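Reference > Politics > Party organisation > Delegate conventions

Delegate convention (Skarkness)

Print this page | E-mail this page
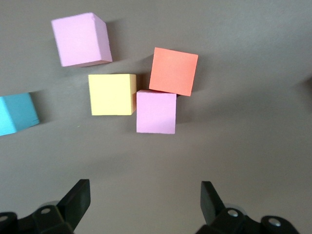 Foam cubes in pastel colours on a grey surface.

A delegate convention is the meeting at which a political party's branches send members to choose its leaders, settle its rules and agree its programme. In Skarkness the convention is the highest body of every registered party, and it is one of the liveliest parts of public life there — a noisy, argumentative and thoroughly absorbing weekend.

Delegates

Each branch may send one delegate for every 60 paid-up members. A branch with fewer than that joins a neighbour and shares a seat, a rule that has produced some wonderful rivalries between villages. The convention of the Demico party, the largest in Skarkness, seats 115 delegates and draws up to 3000 onlookers to the open sessions.

Delegates are elected by show of hands at a branch meeting in August. They may be given instructions on the leadership vote, but on motions they are free to listen and change their minds, and they often do!

Motions

Any motion signed by 200 members must be put to the floor. The mover speaks first, then one speaker against, and after that the chair calls delegates in turn from the two sides of the hall. Changes to the party rules need two thirds of those voting. Everything else passes by simple majority.

Voting for leader

The leadership ballot is secret and runs in rounds, with the lowest candidate dropping out each time. Counting is done on the platform in full view of the hall, a splendid custom that keeps even the back rows on their feet late into the night. If the last two candidates tie, the vote is held again the next morning at nine.

See also: Branch meeting; Card vote; Party whip

Contact us | Copyright | Back to top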